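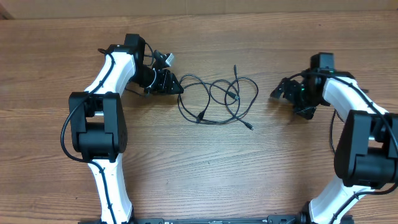 Both arms on the rail, cables for the untangling job between the grippers

From: Uldis Hunt
To: Tedbridge bench list
Subject: Re: [bench] left arm cable routing, and wrist camera settings

Hi all,

Replying to Ignacio below, and adding what I got done on the pair at Tedbridge on Saturday. Short version: I'm really pleased with how this cell is shaping up!

Ignacio Villalba wrote:

> Uldis, before you go any further with the cable job, can you look at the
> left arm? On ours at Trostville the wrist lead was tied too tight at the
> elbow and the camera dropped out whenever the arm folded right back. It
> took us ages to find because the picture was fine at rest. I'd also like
> to know what you're using for exposure on the wrist cameras. Ours hunts
> like mad over the table.
>
> Ignacio

Thanks for this, the elbow tip was spot on. I'd left the lead fairly snug there as well, and I could make the left camera drop out by folding the arm and giving the wrist a quarter turn. I cut the ties back, let the lead swing out in a good wide loop beside the elbow and tied it down again on the lower link only. It looks a bit untidy next to the old routing but it moves beautifully. I then ran the fold-and-reach routine 400 times over lunch with the stream recording and there wasn't one dropout. I had been ready to order a new camera, so that's a nice saving.

The right arm has its slack over the top of the upper link and I've left it alone. It has a short loop at the elbow that I want to watch - if it ever catches on the rail I'll shift the tie down a bit.

Order I do things in now, if it's any use to the Jeon crew who are building theirs this month:

Power off, arms resting, check every tie by hand from wrist to base.
Power on, home the left arm, then the right. I never home them together.
Run each joint slowly to its limits and watch the lead, not the arm.
Open and close each gripper 15 times, then check the finger screws.
Start both camera streams and leave them going while you do the fold routine.

On exposure, I've fixed it at 2000 microseconds on both wrists and turned auto gain off. Auto was hopeless for us too. The gripper would come in low, the black cables would fill up the bottom of the view, and the whole table would go pale while it made up its mind. Fixed settings mean there's still some glare when the wrist is tipped toward the light, but the cables stay black and the grain stays put from one run to the next. For thin black cord on brown wood that matters more to me than a pretty picture.

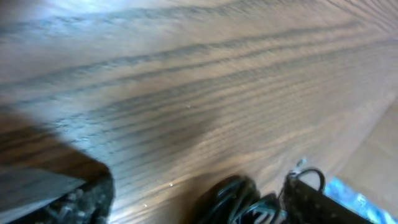

Do the wrist cameras need to be recalibrated after the leads are re-tied?

Only if the camera or its bracket has been moved. Changing ties along the links doesn't shift the camera, so a quick check against the calibration board is enough.

I did knock the left bracket while I was in there, so that one got the full treatment. The Mernus script wanted 147 views of the board, which sounds dreadful but the arm does the moving itself and you can have a coffee. The new numbers are in the shared folder beside the old ones. Please keep the old ones for now, in case somebody wants to replay the earlier runs.

Still to do on my side: proper labels at the base end of both leads, thread lock on the left finger screws (I found one a little loose), and a spare set of ties cut to length and kept in the drawer. I'd also love to try softer pads on the fingertips for the thinner cords. Ignacio, didn't you have some left over from the grasping trials? I'm happy to drive over and pick them up, and I could have a look at your elbow routing while I'm there.

Cheers,
Uldis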